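Balia Household Tasks Project
Progress report, spring period
Prepared by the Jaltomel lab for the Varela Fund

Summary

We're very happy with where the project stands. When the last report went in we had one working station and a plan for collecting demonstrations. We now have 680 usable episodes across nine kitchen tasks, a second station nearly ready in the Cidau building, and a first trained policy that does better than we had let ourselves hope for at this point in the year.

Data collection

An episode is one complete attempt at a task, driven by a person and recorded from start to finish with the arm's joint positions, the gripper state and the written instruction. We keep an episode if the task was finished or if the operator made a mistake and then recovered from it. The recoveries have become our favorite part of the set – a policy that has only ever watched perfect runs has no idea what to do when a slice of bread tips over, and ours has now watched plenty of people put that right.

We threw out 103 episodes. Most of those came from the first weeks, when the clocks on the recording computer and the arm were drifting apart and the video no longer lined up with the motion. That was fixed in March and we haven't had to discard a full session for that reason again. The rest were stopped early, or had the wrong instruction attached. We now read the instruction aloud before pressing record, and that has nearly cured the second problem.

Collection speed has picked up a lot. New operators used to need most of a day before their episodes were good enough to keep. With the practice tasks we added (stacking cups, moving a sponge from one side of the table to the other) they're usually ready by lunch.

Tasks

The original proposal listed drawers, cups and simple wiping. Those are finished, and we moved on to small appliances sooner than planned. Appliances are harder and much more fun to work on! Doors swing, knobs have to be turned by the right amount, and the gripper has to reach into a tight space without bumping the sides. We write several instructions for each task in ordinary words, so that "get the toast out" and "take the bread out of the oven" both lead to the same behavior.

The toaster oven group is the one we've put the most hours into lately. It covers opening and closing the door, turning a knob, moving bread between a plate and the oven, and carrying the plate itself. We change the starting layout between sessions: the plate goes to a new spot, the number of slices changes, and the oven gets shifted or turned a little. 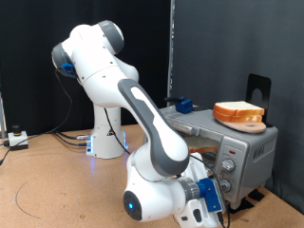
Bread has been a good teacher. It's soft, it's light, and no two slices behave the same way once they've been handled a few times. Our early grip settings left dents, and the operators learned to close more slowly and stop sooner. We can see that habit coming through in the trained policy, and the whole lab crowded around the screen the first time it did.

Early results

We trained on the drawer and cup tasks first, then added the oven group. The policy opens the oven door reliably from layouts it has seen and fairly often from ones it hasn't. Knobs are still weak. It finds the knob but tends to let go before the turn is complete, and we think we simply need more examples with the wrist starting at different angles.

Spending and equipment

Spending is on plan. We went through gripper pads faster than expected and ordered extra sets out of the supplies line. The blue adapter between the wrist and the gripper has held up well, and we'll use the same design at Cidau.

Next period

The Cidau station should be recording within three weeks. It will run the same tasks with different furniture and different lighting, and we're eager to find out how much of what the policy learned here carries over. We also plan to add two-step tasks, starting with opening the oven and then taking out the toast, and to go back to the knobs with a fresh round of collection. The cleaned episodes and their instructions will be shared with the Fund's other grantees once the Cidau sessions have been checked against ours.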